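**Plomitia Guesthouse, monthly staff meeting, October**

Held in the breakfast room, 2:30 p.m., after the last toast eater had been persuaded to leave.

Present: Josiane Millet (manager, chair), kitchen (both), front desk day, front desk night (in body), housekeeping (all but one, at the dentist), grounds and repairs. Minutes by front desk day, by order of seating.

## 1. Last month's minutes

Accepted with one change. Grounds and repairs asks that "refused to look at the gutter" be replaced with "had a different view of the gutter." Changed. Kitchen asked for the word "soup" to be struck out wherever it appears. Not changed.

## 2. Boiler

The boiler is making the noise again. Grounds and repairs did the noise for those who hadn't heard it. Night desk says it's lower than that and goes on longer, and did it too. Josiane asked if we could agree that there is a noise and move on to what it costs.

The quote for the new pump is $800, fitted. The quote for looking at the old pump and deciding we need a new pump is $100, which comes off the price if we then buy the new pump from the same people. Discussion of whether this is a good deal or a trap. Kitchen thinks trap. Josiane thinks we should have hot water over the holidays and will call them for the new pump.

Until it's in, nobody is to hit the boiler. Night desk says the hitting works. Minuted as an opinion.

**Action:** Josiane to order pump. Night desk to leave boiler alone.

## 3. Booking system

We've had Jirnosico running since the spring. Front desk day gave the report, meaning me, so I'll try to be fair to both sides.

Good: it sends the confirmation emails by itself, and guests like the little map. Bad: the little map shows the old entrance, which has been a hedge for as long as any of us has worked here. Two couples this month rang from the hedge. One of them wanted to know if there was a gate code.

It also still lets people book the single over the kitchen as a "family suite." I've written to support. Support wrote back asking me to rate support. I gave it a three, and they wrote again to ask how they could have made it a five. I told them: the map.

Night desk asked whether we could go back to the book. The book is in the office drawer and has been in use the whole time, as everyone in the room knew except Josiane, who now knows.

Josiane says one or the other by the end of the year, and would like it to be the one we're paying for.

**Action:** Front desk day to call support by phone and stay on the line. Both desks to enter everything in Jirnosico the same day, including things already written in the book.

## 4. Laundry

Collet sent back 561 pieces last month. We know this because housekeeping counted, and housekeeping counted because the invoice said something else. Collet has agreed to credit the difference and would like us to know that it has never happened before. Housekeeping has the earlier invoices in a folder and is looking forward to the next call.

The other matter is the pillowcases. Ours have a blue thread at the hem. Some of the ones that come back have a red thread. They are nicer than ours. There was a long silence while people thought about honesty. Josiane said they have to go back. Housekeeping said that the place with the red thread must have ours, and is not sending them back, and in housekeeping's view has more to be sorry about.

They go back.

**Action:** Housekeeping to bag the red threads for the next pickup. Josiane to take up the credit in writing.

## 5. Breakfast

Kitchen proposes dropping the waffle iron. Reasons given: the beeping, the batter, the line, the man last weekend who made seven and ate one. Front desk pointed out that the waffle iron is mentioned in more guest reviews than the view is. Kitchen said that the view doesn't have to be scraped.

A compromise was reached in which the waffle iron comes out on weekends only and the batter is poured by staff. Kitchen wishes it noted that this is more work than before. Noted.

Oatmeal will stay. There was no debate about oatmeal. There never is.

Jam: we're switching back from the small packets to jars. The packets were supposed to save money, and they did until guests found that they fit in a coat pocket.

**Action:** Kitchen to write a waffle sign that doesn't sound angry. Front desk to read it before it goes up.

## 6. Food in rooms

Carried over from August and September, when we ran out of time, and nearly carried over again. The rule in the welcome folder says, "We kindly ask guests to enjoy meals in the breakfast room." Housekeeping says that no guest has ever read the folder past the wifi password, and suggests putting the rule in front of the wifi password. 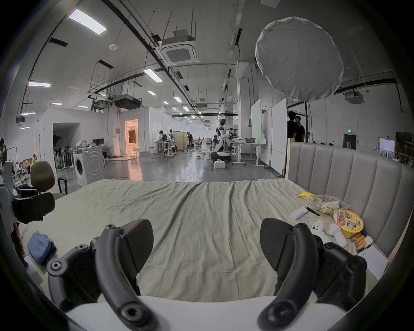
*Item 6: snack packet and bagged noodles and greens, headboard end of the bed.*

Views were exchanged. Kitchen is against all food upstairs on principle, having smelled the second floor after the fishing group. Night desk is in favor of food upstairs, as the alternative is people coming down at 11 p.m. to ask where they can eat it. Grounds and repairs asked what we think people do in a hotel if not eat in bed. Nobody had a strong answer.

Josiane would like something we could live with and would in fact enforce. Agreed wording: cold food and snacks are fine, hot food downstairs please, plates and forks at the desk on request. No fines. We tried a cleaning fee two years ago and spent more time arguing about it than cleaning.

Housekeeping asked if "cold food" covers food that was hot when it went up. Josiane said to use judgment. Housekeeping asked whose.

**Action:** Front desk day to redo the folder page, wifi password at the bottom. Kitchen to find a dozen forks it won't miss.

## 7. Griltau weekend

The Griltau choir is coming back in the first half of December and has taken every room but one. Last year they were polite, paid early, and rehearsed on the stairs. The stairs, we were told, have a wonderful sound. The guest in the one other room told us about it too.

Ideas for this year:

- Offer the breakfast room for rehearsals after it closes. Kitchen fine with this if they're out by the time the prep starts and nobody asks for tea.
- Don't sell the last room. Josiane not fine with this.
- Sell the last room, with a warning. Agreed. Front desk to find a cheerful way of saying it.
- Give the last room to someone who likes choirs. Left to luck.

They have asked again about parking the minibus by the front steps. Last year's minibus took a piece out of the stone planter, and grounds and repairs has only now got it glued in a way he's proud of. Bus goes in the side lot. He'll put out cones and, if needed, himself.

**Action:** Josiane to email the choir's organizer about the room and the lot. Grounds and repairs on cones.

## 8. Lost property

The closet under the stairs is full. Current contents include nine phone chargers, a single ski, somebody's very good raincoat, a wedding speech (unsigned, not bad), and a bag of left gloves that no one can explain. The rule is three months and then it goes to the thrift store. The rule hasn't been applied because everyone has something in there they're hoping won't be claimed.

Everything older than July goes. The raincoat came in June. Night desk asked to speak about the raincoat. Josiane said no.

We're keeping the chargers at the desk for guests to borrow, a system under which we expect to have none by spring.

**Action:** Housekeeping and front desk day to clear the closet before the choir. Ski to be discussed separately.

## 9. Any other business

Night desk reports that the vending machine on the landing is giving out two of everything on the bottom row. Asked how long this has been going on, night desk said a while. Grounds and repairs will look at it. Several people asked him not to hurry.

The front door sticks in wet weather. It will be planed. It was going to be planed last October as well, and the minutes from then are worded almost the same, so I've saved myself some typing.

Kitchen asked whether the holiday meal for staff could be somewhere other than our own breakfast room this year, cooked by someone other than kitchen. Strong support. Josiane will look at places. No karaoke, by a vote of everyone to one.

Housekeeping reminds all that the supply cupboard key lives on the hook and has been living in a coat.

Meeting closed at 4:10 p.m. when the bell at the desk went. It was a couple calling from the hedge, who had given up and walked round.

Next meeting in November, same room. Someone else is doing the minutes.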